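## 4. Setting up the Trurnetti hand gripper for bedding work

Complete section 3 before you start. You need a 2 mm hex driver, a lint-free cloth and the Bullberg pad gauge.

1. Squeeze the trigger fully and let it go. The two fingers must move together and stop at the same point.
2. Check the four pivot screws on the linkage. Tighten any screw that turns by hand.
3. Wipe both blue pads. Lint builds up fast on fleece and quilted fabric.
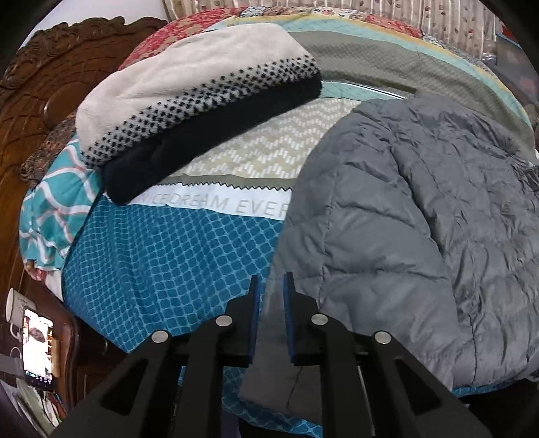
4. Open the fingers to the full stop and press **Zero** on the handle. Hold still until the counter reads 30.
5. Close the fingers on nothing. The counter should read 2912. If it does not, repeat step 4.

> **Caution:** Keep your free hand away from the linkage when the fingers close.

### 4.1 Thick and padded items

Set the grip limit to 400 for jackets and quilts. Take hold of a fold – a flat panel slides out from between the pads. Close slowly until the fabric bunches, then lift.

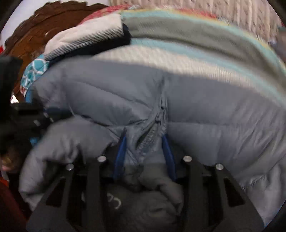 **Can the same limit be used for thin sheets?**
Use 1597 for sheets, and go back to 400 before the next padded item.

Release the trigger between items. Do not drag an item across the bed to free it from the pads.

### 4.2 Moving between grasps

Keep the fingers in view of the camera at all times. Fast swings blur the background, and the Sumport tracker may lose its position. If the handle light blinks, stop, face the bed and wait for a steady light.

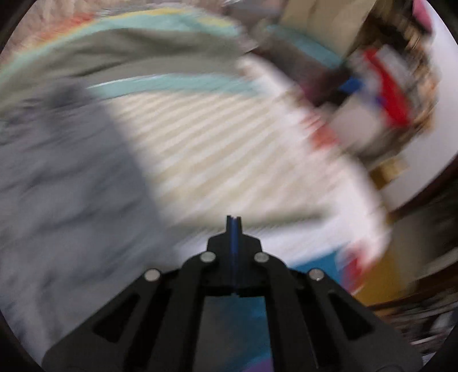 *Shetty, 21 Sep 2021*

Revised in this issue: the tracker now recovers without a restart. Units with firmware from April or earlier still need one. Hold **Zero** and the trigger together until the light goes out, then repeat steps 4 and 5.

### 4.3 Before each run

1. Start with the fingers open and pointed at the bed.
2. Check that both pads sit flat on the inner faces of the fingers.
3. Press **Run** and begin the first grasp. 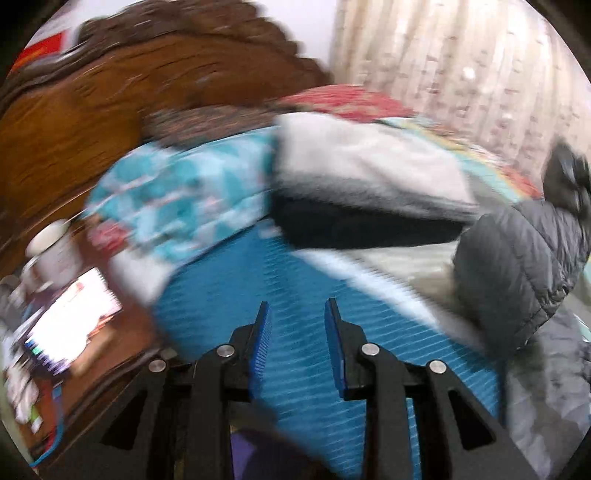
*Fig. 4-4. Gripper over the bed, fingers apart.*

> **Note:** Replace the pads as a pair. Zero the gripper again after any pad change.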